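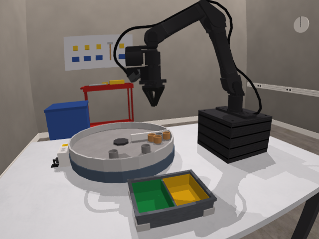 Kittipong Suwannarat
Second-shift lead, kitting and sorting, Hevell

To: floor-talk list
Date: 2 Jan 2025
Re: the arm, and who gets to stand next to it

Morning all, and a happy new year to whoever is reading this on the break room computer with the sticky space bar.

The rendering is the station as the Cimby people have it in their simulator. I asked for it because half the questions since the last meeting were some version of "but what does it do," and I got tired of drawing a turntable on napkins. Round tray, pieces in the tray, arm over the tray, two-part bin in front. Green side and yellow side. If you have worked sort at any point in your life you can fill in the rest.

Please note the tidy room. Note the hammer hanging on its panel. I have worked here long enough to know what happens to a hammer on this floor, and it doesn't involve hanging.

Somebody on days wrote, and I'm going to go through it in pieces:

> So we're being replaced by a claw. Is that the short version?

The short version is that one station out of the sort line gets an arm in June. The people on that station go to pack-out and inspection, same grade and same shift. I have that in writing from Rizvi, who are doing the changeover, and from our own front office, who took longer to write it. Whether there's a second arm after that I don't know, and when I asked, I got a very nice smile.

> They said 387 pieces an hour in the presentation. I do better than that before lunch on a bad day. Who came up with the number?

The simulator came up with it. The number is for orange cylinders and gray cylinders in a clean tray with the lights on. Our parts come in with oil on them, and sometimes with a glove. I asked if they'd modeled the glove. They wrote it down, so I guess it's a feature request now.

And yes, you're faster. You also went home with your wrist in a brace twice last year, and so did I once, and I'm not going to pretend I'll miss that tray. I'll miss the stool, which I understand is also going.

> What happens when it drops one? Do we have to fix it or do we call somebody?

Both. Five of us get trained to clear a jam and restart, and anything past that goes to the Rizvi number. Clearing a jam means you stop the station, you wait for it to stop, you reach in. I want everybody to read the middle part again. Watching it in the simulator won't teach you this. The thing on the screen has never bitten anybody.

The training is paid. Sign-up is on the board by the time clock. If fewer than five sign up, I'll be picking, and I have a long memory for who left the shrink-wrap machine empty.

> My real question is the bonus. If the arm does the counting, whose count is it?

Good one, and I don't have a good answer. Right now piece bonus is by station, and a station with no person on it is either a great deal for somebody or a great deal for the company. I proposed that the arm's pieces go into the shift pool and get split. The office proposed that we "revisit the framework." We meet on it again before the end of the month. Bring your pay stubs if you're on sort, because the office is using averages and the averages make us all look like we work in the rendering.

A couple of other things while I have you. The cable on the arm hangs in a big loop, and two people have already asked me if it'll snag on the bin. I passed that along. If you see something in there that looks dumb to you, send it to me before it gets bolted to our floor.

Also, the Avlow scanners are going back at the end of the week. All of them. If yours is in your truck, it has until then to be somewhere else.

Kittipong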